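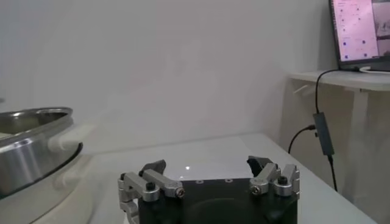 Dörte Ruppert has spent most of her working life in canteen kitchens, and she has opinions about lids. She has opinions about ladles too, and about people who put a wet spoon down on a counter, but lids come first. A lid, in her view, tells you who has been in the kitchen before you.

"If it's on crooked, it was the manager," she says. "If it's missing, it was the night shift. If it's on straight, I did it."

These days there is a fourth suspect. In September the company that runs the staff canteen at Hollmann, a maker of office furniture on the edge of Vernden, signed up to try out a robot arm in its kitchen. Ruppert, as head cook, was told on a Tuesday and asked for her views the week after, an order of events she still brings up.

The arm goes by the name of Tukitz, after the software that runs it. The kitchen staff shortened this to Tuki within a day and then, after an episode with some lentils, to several other things. It is being taught in a side room off the main kitchen, where the potatoes used to be kept. The potatoes have moved to the corridor. Ruppert would like it recorded that the potatoes were not consulted either.

What the arm is learning is dull by design. It is meant to take hold of a pot by the handle, move it from one place to another, and put it down the right way up. Later it is supposed to stir. Later still, according to a plan that has been pinned next to the staff toilets since the fall, it will portion out side dishes into trays for the evening shift, which has not had a hot meal on weekdays for years.

"Put the pot there. Pick the pot up. Put the pot there," Ruppert says. "I had an apprentice like that. He's a dentist now."

The canteen serves 400 lunches on a normal day, with a kitchen crew of eight. That number was the first thing anyone asked about when the project was announced. It was asked in the break room, in the parking lot and, by one dishwasher, in a written note slid under the office door. The answer from management was that the crew would stay at eight. Ruppert asked for this on paper, and got it, with a signature. She keeps the paper in the drawer with the good knives.

"I don't think they were lying to me," she says. "I think they hadn't thought about it. That's worse, in a way. If somebody's lying, at least there's a plan."

I ask whether she believes the paper. She takes some time over this.

"I believe it for as long as it says. It says until the end of the trial. After that I'll believe the next one."

The crew is the same size, then, but the work has moved around. Two of the cooks now spend part of each afternoon as what the company calls trainers. They guide the arm through a job again and again, note down where it went wrong, and start over. The plan calls for 2,000 of these practice runs before anyone lets it near something you could eat. The trainers get a bit more per hour for it. They also get to sit down, and Ruppert thinks the sitting down has done more for the project's reputation than any of the speeches.

It has also made for some bad feeling. Kitchen work is hard on knees and backs, and a job with a chair is a prize. The first two chairs went to the people who were good with computers, who were also the two youngest and had the best knees in the building. Ruppert let that stand for a month – she calls it her mistake, in the tone other people use for someone else's – and then drew up a rotation. Now everybody who wants a turn gets one. Her oldest colleague, 12 months from retirement and a loud opponent of the whole thing, has proved to be the best teacher they have.

"She talks to it," Ruppert says. "She tells it off. I said, it can't hear you. She said neither could my husband, and he learned."

The odd part, Ruppert finds, is what you notice about your own work when you have to break it down for a pair of metal fingers. She had never thought about how she picks up a pot. She reaches for it, and on the way her hand has already decided whether it is full, whether it is hot, and whether the handle is one of the ones that wobbles. Trying to explain this to the engineer from Poststead, the firm that installed the arm, took most of an afternoon.

"He asked me, how do you know it's full? I said, I look at it. He said, but before you look at it. I said, before I look at it I know because I filled it."

The engineer wrote that down. She is still not sure what he did with it.

There have been arguments about speed as well. The arm is slow. Ruppert has seen it stop over a handle, fingers wide open, for so long that she went off and peeled an onion. The people from Poststead say it will get faster. She has told them she doesn't much care if it does. What she wants is for it to be boring and to lift heavy things. The big stockpots are what finish cooks off, she says, and she has two bad discs and a list of former colleagues to prove it. If the thing could one day carry the stockpots she would knit it a hat. For now it practices on small ones.

"They bring a visitor, and the visitor always asks, can it cook?" she says. "I say, no, can you?"

Visitors come fairly often, mostly from upstairs. They stand in the doorway of the side room in their office shoes and say that it's smaller than they had imagined. Then they ask the person in the chair whether they're worried about their job, in front of the thing they are supposed to be worried about. The crew has agreed on a standard reply, which Ruppert declines to repeat for print.

She is less relaxed about the afternoons. The quiet stretch after lunch used to be when people cleaned down together and talked, and when she found out who was about to quit, whose kid was sick and who had stopped speaking to whom. With two people off in the side room, that hour has thinned out. She has asked for the training to start later in the day. The request is being looked at. She has also started eating her own lunch in the side room, on an upturned crate, so that whoever is in there has somebody to complain to.

"It's a strange thing to sit next to," she admits. "You get used to it. I move my coffee, though."

Would she send it back, if it were up to her? She says she would have, last fall, and would have helped carry it to the truck. Now she would keep it on conditions: the rotation stays, the paper gets renewed, the evening shift gets its hot meal, and somebody finds a proper place for the potatoes. She has put all four in an email. So far she has had an answer about the potatoes.

Our time is nearly up, and behind her someone has begun hauling trays out of the dishwasher. Ruppert turns to look at a saucepan on the rack, reaches over and straightens its lid.

"Manager," she says, and goes back to work.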